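Cours : Automatisation et organisation du travail
Séance 4, notes distribuées aux étudiants, mai 2022
Rubrique : Formation > Industrie > Supports de cours

Cas étudié : l'atelier Ollmont, où les opérateurs travaillent debout ou assis à des tables blanches, sous tubes fluorescents. On s'intéresse aux gestes manuels avant de parler de machines.
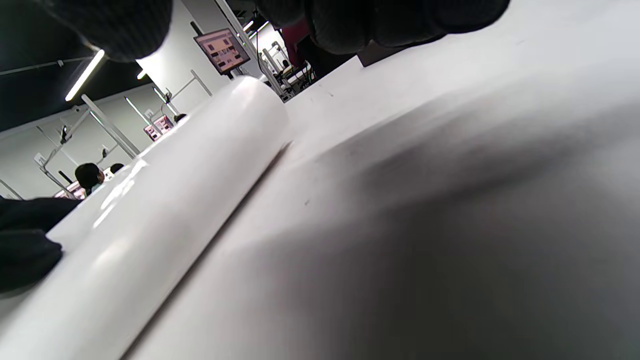
Gants foncés et table blanche, sur les deux vues. 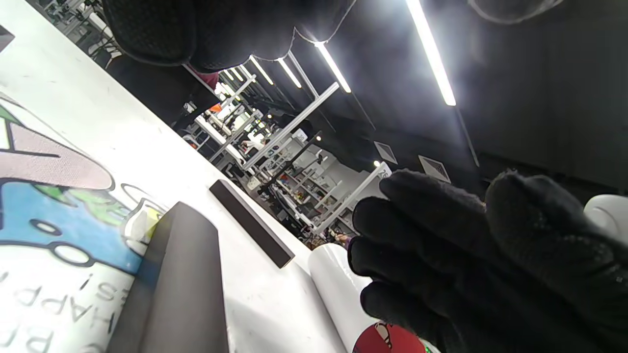

1. Ce qui est automatisé
Depuis mars, le transfert des bacs entre le stock et les tables passe par le convoyeur Fanero. La saisie, la pose et le rangement des pièces restent manuels. L'atelier traite 2 285 articles par semaine, dont 300 reviennent en contrôle.

2. Ce qui change pour les opérateurs
- Moins de marche, davantage de station fixe. Prévoir une rotation toutes les 20 minutes.
- Le rythme vient du convoyeur. L'équipe a demandé un bouton de pause à chaque table.
- Sept personnes ont suivi la formation au réglage. Leur fiche de poste a changé, leur classification non.

3. À retenir
Une tâche comprend des gestes que la fiche ne mentionne pas : retourner un objet, libérer de la place. Les relever sur place avant de chiffrer un gain.

Pour la prochaine séance, lire le dossier Brillholm, parties 1 et 2.

Commentaires (2)
marchepied : La rotation est-elle comptée dans le temps de production ?
lectrice_tp2 : Il manque la fiche de poste en annexe.

À lire aussi
Obeidat : négocier un changement de cadence
Séance 3 : l'analyse d'un poste manuel
Brillholm, dossier complet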